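Folding Clothes in a Small Bedroom: Student Project Report
Home and Textiles, Cirkunley College
Group: Nazmiye Oral, Yiğit Karakaya, Zerrin Ağca
Supervisor: Sibel Toprak

1. Introduction

Our group wanted to know if a T-shirt can be folded well without a table. Many students in our residence have only a bed to work on, and a bed is soft, so the fabric moves under the hand. We chose the T-shirt because every person in the residence owns one, and we kept a slate blue colour against a beige sheet so that the outline is easy to see. 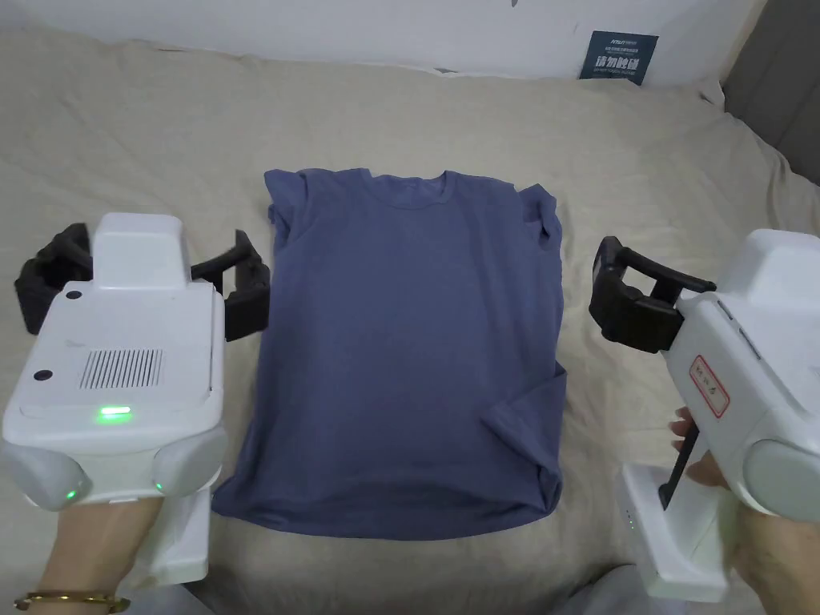

Cirkunley, 4/20/24

2. Method

The shirt is laid with the front side up and the neckline at the top. First the sleeves are brought in, then the sides. We had expected the sleeves to be the easy part. In practice a sleeve bunches near the shoulder very quickly, and if it is not flattened at this step, the lump stays inside until the end. The side flap also likes to go diagonally, and then the hem comes out wider than the shoulders. A wrinkled sheet makes this worse. Ertuğrul Gezer, who lived in the residence before us, advised us to pull the sheet tight before every shirt, and we wrote this into our instructions.
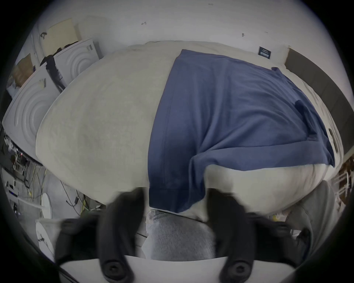
We also compared places to put down a piece of blue cloth between two steps. A rounded cushion is a poor choice in our opinion, as the cloth follows the curve and the fold opens again at the lower side. A flat part of the bed is better, even when there is little space.

3. What we would change

In May we will repeat the work with towels, which have straight edges and no sleeves. We would also like to try a firm board of 68 centimetres under the sheet. Zerrin will write the instructions again in shorter sentences, because two readers did not understand the step with the side flap.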